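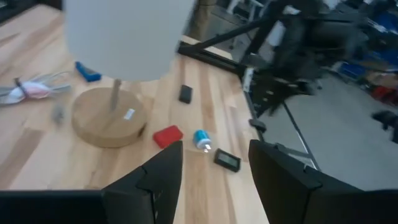

My pages are so thin they tear if I breathe on them, a reader wrote under my last post, so how on earth do you use a Bible every day and keep it in one piece? I laughed, then went and looked at mine, which has a ripped corner in Ruth and a coffee ring on most of Philippians. So I'm no museum keeper! But I've read from the same one for 7 years, it runs well past 1,000 pages, and it still holds together. Here's what I do.

Breaking in a new one

Don't crack it open in the middle and start reading (I did this with a gift Bible once and the spine never forgave me). Stand it on its spine on a table, let the covers fall open, then press down a few pages from the front, a few from the back, and keep swapping sides till you meet in the middle. It takes me one cup of tea. If the gold edges stick together, fan them gently with your thumb. Don't peel.

Pens that don't bleed

Most gel pens go straight through. I ruined a whole page of Isaiah finding that out. What works for me is a plain ballpoint with a light hand, or colored pencil, or one of those dry wax highlighters. I use a Stadlow pencil set from the craft aisle and sharpen it a bit blunt. Test whatever you have on the maps or the index at the back first, and leave it overnight before you check the other side.

Fixing a tear

Please put the kitchen tape down. It goes yellow and brittle, and then you have a tear and a stain. Get the thin archival paper tape from a bookbinding supplier - mine is Brotia, a roll lasts forever - and cut the piece before you bring it anywhere near the page. Line up the tear on a flat surface, lay the tape down from the inside edge outward, and rub it with the back of a spoon. Trim any overhang with small scissors.

Spills

Blot, never rub. Tuck a paper towel behind the wet page and another in front, close the book, and change the towels every few minutes. Once it's only damp, stand it up slightly open in front of a fan on low. No hair dryer, it makes the pages ripple worse. They'll ripple some anyway and you'll get fond of it.

Leather covers

Twice a year, in May and October, I wipe mine with a barely damp cloth, let it dry, then rub in a dab of Kirkegaard balm about the size of a pea. More than that and it gets on the pages. If your cover is bonded leather or the fake stuff, skip the balm and just wipe it.

All the bits of paper

Bulletins, funeral cards, notes from the kids... I used to keep every one of them in the Psalms, and that's what splits a spine faster than anything. Now they live in an old recipe box with the months on the dividers. I keep three things in the Bible itself, a ribbon, a bookmark and whatever I'm praying over this week. The rest I can pull out when I want it, and I do. I found a card last week with Lamentations 3:23 copied out in my own handwriting, from a winter I'd rather not repeat, and I sat down on the stairs and read it twice.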